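What the Left Arm Knows – speaker notes

Irkside maintenance meetup, Sep 26, 2025
Speaker: Jolanta Gajewski, Stullasthorpe
14 comments | 37 shares

Slot is 19 minutes plus questions. Do NOT open with the history of the lab. Last time I opened with the history of the lab and lost the back row to their phones before I got to the first bolt.

OPENING

Start cold: "I look after two arms and a table." Let that sit. Then say that the talk has no neural networks in it and anyone who came for those can still make the other room.

What the talk is about: keeping one two-arm cell in working order when the people using it change every week and the objects on it change every hour. The cell goes by Vuvier on the booking sheet. The name came from a crate. I have stopped correcting people who think it's French.

Say early that I came from packaging lines. On a packaging line you see the same box all day and you get to hate it properly. On Vuvier the arms get groceries and spoons, and no two of them want to be picked up the same way.

THE MORNING ROUND

Walk them through it in the order I do it. Power off first. I know. Say it anyway, and look at the guy from Cieślak while saying it.

1. Frame bolts. Hand on the frame, push, listen. A frame that has worked loose will show up in your recordings as a clumsy operator, and the operator will hear about it for a week before anyone picks up a wrench.

2. Shoulder mounts. Paint marker across every bolt head and onto the plate. If the line is broken, the bolt has turned. This costs one paint marker and it's the best money in the whole setup.

3. Cables. Pause here, this is the real talk. See next section.

4. Fingers. Close them on a sheet of paper and pull. If it slides out on one arm and tears on the other, you've got homework.

5. Home position, both arms, slowly, with a hand on the stop.

Then the containers go along the back and the loose stuff goes in the middle. Operators are allowed to choose their own objects. I used to have opinions about this. Now I have a shelf.

[Next slides. Shut up for a few seconds and let them look at where the cables go.]
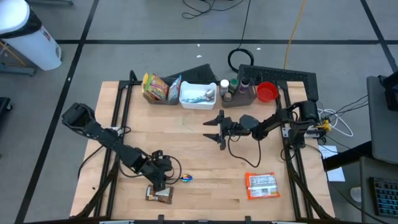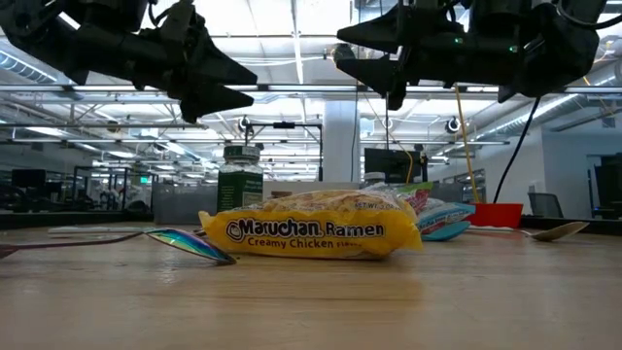
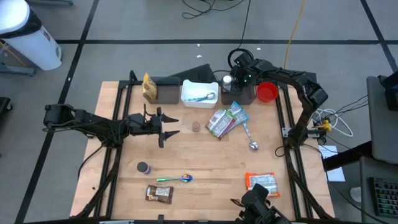 CABLES

Main point, say it twice: the cable needs slack at the wrist and you have to decide where that slack lives. If you don't decide, the arm decides for you, and it has terrible judgment.

Too short, and the wrist reaches the end of its turn pulling on its own connector. You won't see anything. You'll get a dropout once a day, always with a visitor present. Too long, and the loop drags across the work and takes the small stuff with it.

How I set it: power off, move the wrist by hand to the worst pose you can find, leave a little more than that needs, tie it down on the link above. Then move it to the second worst pose and find out you were wrong. Repeat until lunch.

Things I want them to write down:
– Tie to the link, never across the joint.
– Soft straps. Zip ties pulled tight will bite the jacket, and you'll find out in February when the room is cold and the plastic gets stiff.
– Label both ends. Both. The end you skipped is the one you'll be holding.
– Keep a made-up spare in the drawer, tested, with the date on it.

Story, if time: the February dropout. We lost 2 days to it. Swapped the motor driver, swapped the power supply, reinstalled things that had no business being reinstalled. Someone at Cieślak suggested grounding, with great confidence, by email, in 3 paragraphs. The connector at the left wrist had backed out by the thickness of a fingernail. I pushed it in with my thumb. The report I had to write was longer than the repair by a wide margin.

Moral they'll want: check the cheap thing first. Moral they'll get: everyone in this room already knew that and we'd all still swap the driver.

FINGERS

Fingers wear at the tips, and they wear unevenly. The left arm on ours does more work than the right. I have never found out why. The operators swear they use both the same.

Swap them in pairs. I tried changing one finger at a time to save on parts and got a gripper that closed off-center, so every object got nudged sideways before it was picked up. Operators compensated. They always compensate, which is lovely of them and ruins the data, because now you've recorded a lot of people being polite to a bad gripper.

After a swap: run the open and close limits again. Takes ten minutes. People skip it. I've skipped it. (Expect a laugh here. If none, move on fast.)

Cleaning: damp cloth, then dry cloth. Food wrappers are slick, and a film on the fingertips will make the grip feel weak. Don't turn up the closing force to fix a dirty finger. You'll get chips in powder form.

THE LOGBOOK

Paper. On a string. I tried a spreadsheet and the spreadsheet was beautiful and had two entries in it, both mine.

Rules for the log: date, initials, what you touched. No theories. Theories go on the whiteboard, where they can be wiped off with dignity. The entry I'm proudest of reads "left elbow noise, did nothing, noise stopped." It came back a month later and that one line told us when it had started.

If someone asks about remote monitoring: we have some, it's fine, it told us the cell was healthy all through the February business.

QUESTIONS I'LL GET

How often do we replace cables? When the log says so, or once a year, whichever embarrasses me sooner.

Do the operators do any maintenance? They do the wipe-down and they're allowed to tighten nothing. This was negotiated.

Would I bolt the arms down somewhere else if I started over? Yes. Don't get drawn in, it's a 40-minute answer and there's a coffee break.

Spare fingers and the sample strap are in my coat pocket – pass them around, get them BACK. Irkside still has a set from the spring.

14 comments | 37 shares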